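Two grippers, one wrist camera

Posted in February by Pallavi Sisodia
Filed under: Robots, Workbench

I've had two grippers on the bench for a month now and I keep getting asked which one to buy, so I'm putting my notes in one place. The short version is that I kept the Hedon. The Ileo is the better built of the two and I still took it off.

The job is handling PC parts. I want the arm to pick up a desktop processor, carry it over to a mock-up of a motherboard, and present it flat to the socket without touching the underside. Memory modules come after that. I use a gray practice plate in place of a real board. It has the shapes in the places I care about and I can hit it as hard as I like.

The Ileo came first. It's a parallel gripper with a 60 mm opening, and the jaws move together on one screw. It is very stiff. If you tell it to close to a certain width it closes to that width, and it will hold a part there all afternoon. The fingers bolt on with two screws each, so changing them takes a couple of minutes. The manual is good. I had it moving an hour after it came out of the box, and most of that hour went on finding the right cable.

The trouble is force. The lowest setting I could get out of it was still too much for a thin part held by its edges. A processor is a flat square with a metal lid on top, and what I want to squeeze is the edge of the green part. With the Ileo the part would sometimes pop upward as the fingers met it. If I backed the width off a little, the part drooped. There was a setting between the two that worked, but it moved from one processor to the next, and I don't want to retune for every part.

I tried thin rubber on the fingertips. That helped with the popping and made the placing worse, because the part could now rock in the grip. I tried a notch in the fingertip, filed by hand. The notch was better. I filed one of them crooked and had to order new blanks from Ozoliņš, which is a small parts shop I use a lot. They sell the blanks in pairs, so I now own a spare.

The Hedon costs more. I paid 400 for the Ileo and 500 for the Hedon, both secondhand. It has less stiffness and you can feel it if you push on a finger from the side. What it does have is a force setting that means something at the low end. I can close on a processor slowly, the motor stops when it meets the part, and the part stays where it was. I use the same fingertip shape on it, with the notch, and no rubber.

Things I don't like about the Hedon: the connector faces the wrong way for my arm, so the cable has to make a loop. It makes a high whine when it holds. The default closing speed is far too fast and it goes back to the default every time the power is cut, which I learned by forgetting.

Now the camera. I had planned to do all of this with one camera on a stand, looking down at the work. It's fine for finding parts on the table. It's no use once the gripper is over the board, as the gripper is then sitting in the middle of the view. A small camera at the wrist fixes that. The fingers are always in the same place in the image, so I can judge the part against the fingers and against the plate at the same time.

It took me three tries to get the mounting angle right. The first was too steep and I saw mostly fingertips. The second looked over the top of the part. With the third, the part sits low in the picture and I can see what it's moving toward.

Two cautions if you do the same. Shiny parts are hard. The lid of a processor is bare metal and so are a lot of the things around my bench, and the exposure will hunt if you leave it on automatic. I lock it. The other is that the wrist view tells you very little about depth. I have driven the fingers into the plate more than once while the picture looked perfectly good. I've kept the stand camera, moved it to the side, and use it only for height.

The controller is a Privness box, the older one. I went back and forth on replacing it and didn't. It reads both cameras and runs both grippers, and the lag on the wrist camera is small enough that I can drive by hand from the picture. The menus are bad. You have to save a tool offset in one screen and then turn it on in another, and there is no warning if you only do the first half. If your gripper seems to be off by a finger's length, check that.

I haven't tried either gripper on a socket lever yet. I expect the Hedon will be too soft for it and I'll want the Ileo back on, which would mean a tool changer, and I've priced those and closed the tab. For now a person works the lever.

What I do most days is drive the Hedon by hand with a processor in the fingers and work on the approach, with the plate upright.

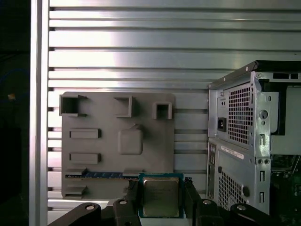 I try to get the part square to the plate before I move in, and I make the last correction at the wrist only. Moving the whole arm that late shifts everything in the view and I lose track of which edge I was lining up. Next I'll do the same thing with a memory module, which is long and wants to twist, and I'll write that up separately with the finger drawings.

Tagged: grippers, wrist camera, PC parts
2 comments
Share this post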